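Westis Supper Club – minutes, January meeting
Taken down by me again, so complaints to me again

We started at a quarter past, which for us is early, and there were 11 of us around the table once the Fabbri end of town had found parking. I'd promised to keep these short after last time. We'll see.

Last meeting's minutes. Read and agreed, with one correction. I'd written that the winter dinner had "plenty" of gravy. Several people felt strongly that it had not. I've changed it to "gravy."

Money. We have $2190 in the account, and that's after paying for the hall and before paying for the potatoes. The winter dinner brought in more than I'd guessed, mostly from the dessert raffle. We agreed to leave the ticket price where it is until summer and then look at it again.

The tongue question. This took most of the evening, so bear with me! The spring dinner is our nose-to-tail night, and last month we agreed in principle to do beef tongue as the main course. Ruoxi Tian had been to see the butcher at Bamero and came back with good news and bad news. The good news is that they can get us enough tongue for up to 70 plates if we order by the end of the month. The bad news is that they come whole, unbrined and unpeeled, and somebody has to deal with that.

I said I'd do the brining at home. I've done it twice before (salt, brown sugar, bay, a lot of peppercorns, and a bucket my family would like back) and it's really no trouble as long as the fridge in the garage behaves. We settled on 7 days in the brine, then a long slow simmer in the hall kitchen on the morning of the dinner. The peeling has to happen while the meat is still hot, and you need several pairs of hands for it. I asked for people to sign up and got three names, then a fourth after I stared for a while.

There was a proper argument over how to serve it. One half of the table wanted thick slices with a caper and parsley sauce, the way I had it as a kid. The other half wanted it chopped small and crisped in a skillet for tacos, with pickled onion and a green salsa. I'll own up that I came in firmly on the side of capers and wobbled badly when the tacos were described to me. Somebody suggested doing both, and somebody else pointed out that we have one stove.
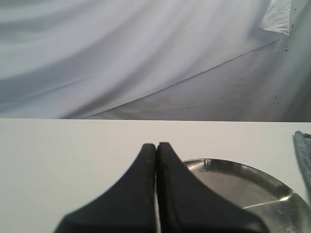
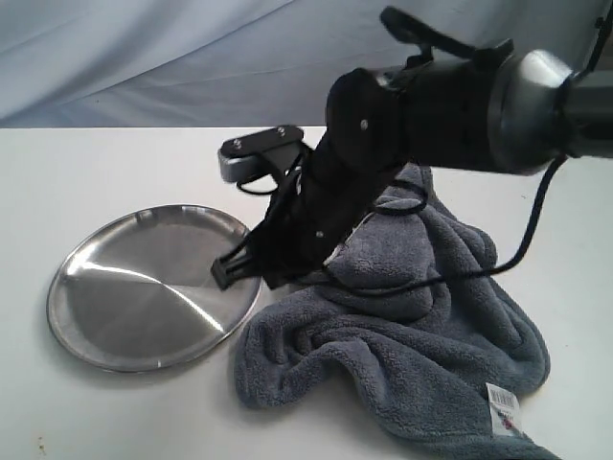 Ruoxi Tian felt we were getting ahead of ourselves and should cook one tongue both ways before anyone voted, because half the people arguing had never tasted it. There was some grumbling, but it's a fair point, and a trial tongue is cheaper than a hall full of people pushing their dinner around. Carried. I'll cook it at my place, caper sauce first, then tacos with whatever's left. Please tell me if you're coming so I know how many tortillas to buy.

The other choice. We can't make everyone eat tongue, so there'll be a bean and squash pie as well, same price. We agreed to ask people which one they want when they book. Last year we let them decide at the door and ran out of pie before the second table sat down.

Starters. Marrow bones on toast got a quick yes. Chicken liver on little crackers got a slower yes. My idea for a cold pressed pig's head got a silence, and I've withdrawn it until fall.

Bread. Wenema Bakery has offered us day-old sourdough at half price. It toasts beautifully and we'd be silly to say no. I'm to ring them about it. I also need to find out whether they'd slice it, as the hall bread knife is a disgrace.

Menu wording. We went back and forth on whether to call it tongue on the menu. I'm against hiding it – people get much crosser when they find out halfway through. It was agreed that it goes on the poster in plain letters, along with how it's cooked. The draft poster needs the time moved to 6:30.

Kitchen matters. The big stockpot has a loose handle and shouldn't be lifted full by one person. We're short of serving spoons again. If you have one at home with green tape on the handle, it's ours.

Anything else. A question was raised about whether we could do a fish night later in the year. General interest, with worries about the smell in the hall curtains. On the list for next time.

We finished just before nine and ate the leftover cheese standing up. Next meeting is in February, same place, and I'm bringing soup.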